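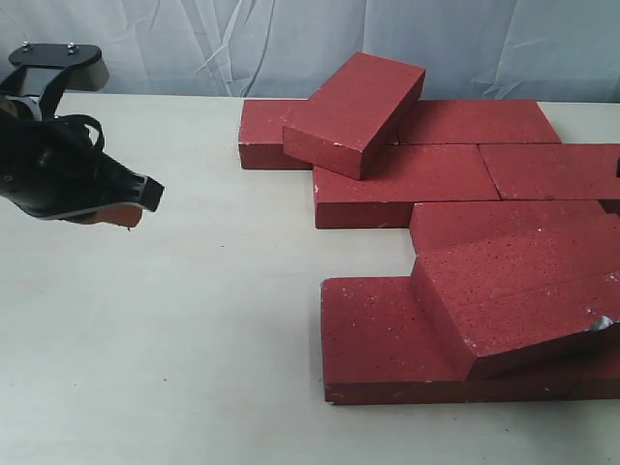 # Brick Team FAQ, Hao Robotics Club

Read this before you email us. Most of what we get asked is in here. If its not, email anyway.

## What is the brick thing?

Our project for the Parnance student meet in October. Two arms, one table, nine red bricks. Bricks start in a pile. Arms have to get them apart and laid out flat. Sounds easy. Come try it.

## Who can join?

Any student at Gendard, any major, any year. You don't need to have touched a robot. About half the work is watching, writing stuff down and putting bricks back in a heap.

## Do I need to know how to code?

No. Helps if you want to work on the planner. For driving the arms by hand you need patience and decent eyesight. For the log you need to be able to type.

## Where and when?

Room 429, top of the back stairs. Evenings, the schedule is taped to the door and changes a lot. Check the door, not the old calendar page (we know, we'll take it down).

## What does it cost?

Nothing to come by. Nothing to join either. The club gets $200 a semester and it goes on finger pads, cable ties and snacks. If you break something, tell us. You won't get billed.

## Why real bricks and not foam blocks?

The meet rules say bricks. Foam is also way too kind to you. A foam block you can shove. A brick leaning on two other bricks does what it wants when you let go of the wrong end.

## What does an arm do if it can't get a grip?

Depends. The fingers only open so far, so a brick lying flat with neighbors on both sides is a bad pick. Usual options:

- push down on one edge and see if the other edge comes up
- slide a finger into the gap and pry
- go do a different brick and come back

Pushing down is the one new people forget. Press on it. You can always back off.

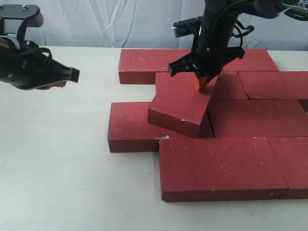
*Right arm pressing on the tilted brick, left arm parked over open table.*

## Do both arms have to move at once?

No. One at a time is fine while you learn, and a lot of our runs have one arm just hanging there waiting. Rules don't care. You do lose time though.

If you park an arm, park it over bare table, up off the surface. Not over the pile!! The other arm will come through there sooner or later.

## Is one person driving or two?

Either one. One person on both arms is smoother once you've got it, two people is easier the first week. Two people have to talk the whole time. "Left going in." "Right holding." Feels dumb, do it anyway.

## How is it scored?

Meet scoring is out of 1000 points. Bricks flat and separate get you most of it, time gets you the rest. Points off for a brick over the table edge, and for arms touching each other. The full sheet is in the binder by the door. We are not retyping it here, it's four pages and they keep changing page three.

## What's the latest on two-arm lifts?

Short update below, the rest of this page is older.

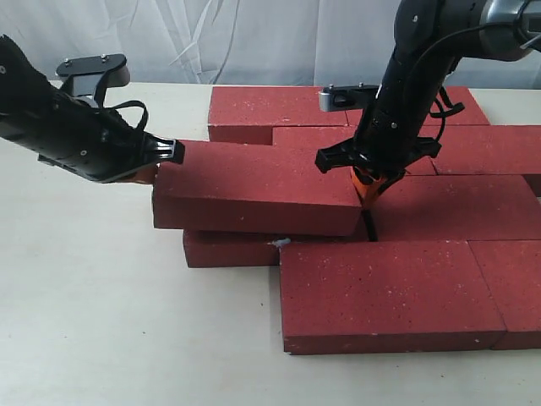 **Stamanen, 2024-09-15.** Working on the two-arm lift. Left gripper takes the left end of the long brick and tips it up, right one puts its orange fingertip down in the gap next to it. Idea is the fingertip keeps the neighbor from coming along for the ride. Still deciding which arm lets go first. If you have an opinion come to the next session, we've argued it both ways already. Also please write down which side you lifted from, half the log entries just say "lifted."

## How many runs have you done?

126 in the log. More than that for real, people forget to log the bad ones. Log the bad ones. They're the useful ones.

## Can I bring my own gripper fingers?

Yes if they fit the mount and have no sharp edges. Show somebody before you bolt them on. We run orange pads right now and like being able to see them against the black parts on camera.

## Why the sheet behind the table?

Plain background for the camera. Please don't iron it, somebody asked. Wrinkles are ok.

## Are chipped bricks still ok to use?

Yes. Chips are allowed under the meet rules as long as the brick is in one piece. Brush the bits off the table between runs, little pieces under a brick will make it rock and then you get to chase it.

## How do I set up the pile?

No fixed layout. Lean a few, overlap a few, leave some flat on the bottom. Don't build a tidy wall, we get enough of those. Don't make it evil either, i.e. no bricks standing on end. One brick off by itself is fine, makes a nice easy first pick.

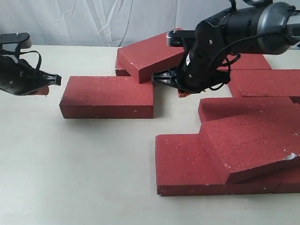
## Which brick should I go for first?

Two camps here.

Camp one: grab the loner if there is one, get it out of the way, gives you room to work.

Camp two: leave the loner where it is, it's already flat and apart, go straight at whatever is leaning. Get the fingers in by the gap at the low end and work from there.

Try both. Put in the log which one you did.

## Safety stuff?

- Hands off the table when the arms are on
- Say "clear" out loud before you start a run
- Long hair tied back, no dangly sleeves
- Closed shoes. Bricks fall
- Watch the cables by the wrist, if one looks like it will snag then stop and fix it
- Stop button is on the desk. Anybody can hit it, any time, no questions

## Can I just come watch?

Sure. Chairs along the wall. You may get handed a clipboard.

## Who goes to the meet?

Whoever has been showing up. The van has limited seats so we make the list at the end of September, going by the sign in sheet. Sign in! Even if you only stayed ten minutes.

## I emailed and didn't hear back

Sorry. Email again, put "brick" in the subject line so it doesnt get lost with the drone people's mail. Or knock at 429.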